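How to free up storage on an Android phone without a cleaner app

Last updated: October
2 min read

Cleaner apps promise a lot. I tried one called Traleck on a phone with 22 GB supposedly taken up by "other", and what I got was a progress bar and a full-screen ad. Your phone already has the tools, so start there.

Open Settings, then Storage, and wait for the numbers to settle. Tap Apps and sort by size. Look for chat apps and anything that saves video for offline use. Open the app's storage page and tap Clear cache – not Clear data, unless you want to sign in again and lose your downloads. 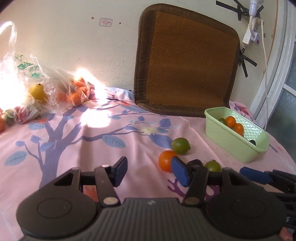 Next, go to the Downloads folder in your file manager and sort by size there too. Mine held 2777 files, most of them the same menus and tickets saved over and over. Delete what you don't need, then empty the trash, or the space won't come back right away.

Will any of this make the phone faster? I doubt it, unless storage was nearly full. Cached files get rebuilt as you use the app, so clearing them every day is a waste of time.

2 comments

Keith Whitcombe
Got back around 2 GB from one chat app. Phone is just as slow as before.

Frauke Steinbach
My menu says "Device care" and Storage is inside that. Took me a while to find it.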